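Week 2: Bread, flour and why your loaf does what it does

Evening course, Orndale site, room with the two big ovens

Right, so these are the notes I promised, typed up from what I said last week plus a few bits I forgot to say because we ran out of time (my fault, I got carried away on the subject of crusts). Read them before you come in and you'll have an easier evening of it. Bring an apron, a tea towel and something to carry a loaf home in.

What's in the flour

Flour is mostly starch with some protein in it, and the protein is what we care about for bread. When you wet it and move it about, two of the proteins join up and make gluten, the stretchy stuff you can feel under your hands. Strong flour has more of it, plain flour has less. If you've only got plain in the cupboard you can still make bread, it'll just be flatter and a bit more cakey inside. I ate a lot of loaves like that as a student and enjoyed most of them.

Wholemeal is a different animal. The bran gets in the way of the gluten, and it also drinks more water than you'd think, so a wholemeal dough that feels right when you first mix it will feel stiff half an hour later. Start wetter than you dare. I'll bring a bag of the Brotus wholemeal and a bag of the Leitner white so you can rub each one between your fingers and feel how different they are. Have a sniff as well! Old wholemeal smells a bit like putty, and if yours does, chuck it.

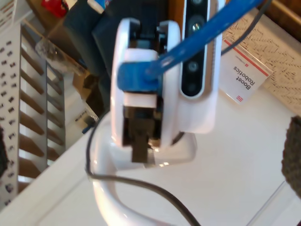

Water next. People get very worked up about percentages and I want you to be relaxed about them, but you do need to know what one means. A baker's percentage is always compared with the flour. If you have 700 g of flour and 490 g of water, that's a 70 per cent dough. The salt and the yeast are worked out the same way. So 2 per cent salt on 700 g of flour is 14 g, and please do weigh it, a teaspoon of fine salt and a teaspoon of flaky salt are nowhere near each other.

Somebody asked whether tap water is all right. Yes. If yours smells strongly of chlorine you can leave a jug out overnight, but I never bother.

The dough we're making

For one large tin or two small rounds:

Strong white flour, 700 g
Water, 490 g, cool from the tap if it's a warm evening, lukewarm if the room is cold
Fine salt, 14 g
Dried instant yeast, 7 g (one sachet)

Put the flour in the bowl, yeast on one side, salt on the other, then pour in the water and get a hand in. It'll be horrible for a minute. Keep going until there's no dry flour left at the bottom, then cover it and walk away for 20 minutes. I know it feels like doing nothing, but the flour is soaking up the water and the gluten is starting to form all by itself, and you'll have a far easier time of the kneading.

Then knead. Ten minutes by hand is plenty. I don't mind how you do it, and the push-fold-turn I showed you is only the way I was taught. Try very hard not to add flour to the table. Use a scraper, or wet your hands a little. Nearly every dense loaf I've been brought started as a sticky dough that somebody panicked about.

How to tell it's ready: pull a bit off, the size of a walnut, and stretch it gently between your fingers. If you can get it thin enough to let light through before it tears, stop. If it rips straight away, give it another couple of minutes and try again.

First rise

Cover the bowl and leave it until it's puffed up to double. Notice I haven't given you a time. In my kitchen in August it can be done in under an hour, and in the winter I've gone out, done the shopping, come back and still had to wait. The dough has no idea what the recipe said. A straight-sided tub with a rubber band round it at the starting level is the best bit of kit I own, and it came free with some ice cream.

You can also put the whole thing in the fridge overnight. The yeast slows right down and you get more flavour, because there's more time for all the slow sour-ish things to happen. I've left one for 36 hours and it was lovely. Much beyond that and it gets slack and smells of beer, and the crust comes out pale because the yeast has eaten most of the sugar that would have browned.

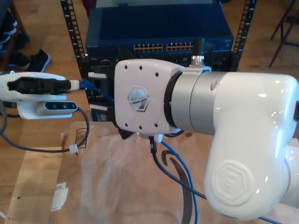 Shaping is the part where everybody goes quiet. Tip the dough out, pat it into a rough square (don't bash it flat, there's no need), fold the far edge to the middle, the near edge over the top of that, and roll it up into a sausage with the seam underneath. You're after a tight skin on the outside. Drag it towards you across a table with no flour on it and you'll feel it grip and tighten. If the skin starts to tear, you've gone too far, so leave it alone for 10 minutes and it'll forgive you.

Into the greased tin, seam down. The second rise is shorter than the first. Press it with a floury finger: if the dent springs back at once it needs longer, and if it comes back slowly and leaves a small dimple, it's ready for the oven. If the dent just sits there you've overshot a bit. Bake it straight away and skip the slashing.

Baking

Oven at 230 °C (210 fan), and have it properly hot before you start. The ovens at Orndale take ages and the left one runs cool, so turn that one up a notch. Put a roasting tray on the bottom shelf while it heats, then pour a mugful of hot water into it as the loaf goes in. Stand back when you do it. The steam keeps the outside soft for the first few minutes so the loaf can grow before the crust sets.

After 15 minutes take the tray out, turn the oven down to 200 °C (180 fan), and give it another 20 to 25. Tap the bottom and listen for a hollow sound, or if you own a thermometer, look for 95 °C or a bit over in the middle.

Then let it cool on a rack. All the way, if you can bear it. The inside is still setting, and a loaf cut hot goes gummy under the knife. I break this rule about once a month.

For next time

Make the dough once at home before week 3 and write down how warm your kitchen was and how long each rise took. Bring me a slice, good or bad. We'll be starting on rye, and you'll need a lidded jar for the starter. The Ganeck ones with the clip lids are fine if you take the rubber seal off first.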